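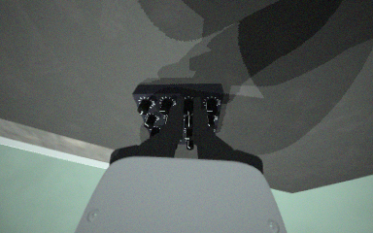

Sim success rate doesn't match between wrist view and side view policies

Dayana Mendoza
I'm trying to reproduce the Prullska result in simulation. I trained one policy on the wrist camera only and one on the side camera only, 1,000 rendered episodes each. Object is the small dark box with the knobs. Wrist-only gets 65 percent, side-only is far lower. The paper has them nearly equal. Table, walls and arm are the same in both. What should I check first?

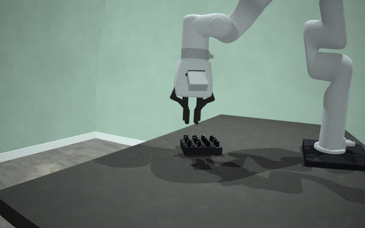 2 replies

Abdelilah El Idrissi
Check the shadows. Your table is dark gray and the block is black, so from the side it nearly blends into the shadow in front of it. Raise the fill light or randomize the light position per episode, then retrain. Also compare both policies on the same seeds. I had 1,873 usable episodes before the side view caught up.

Brisa Lozano
Same problem here with Loltari. I gave up and used both cameras.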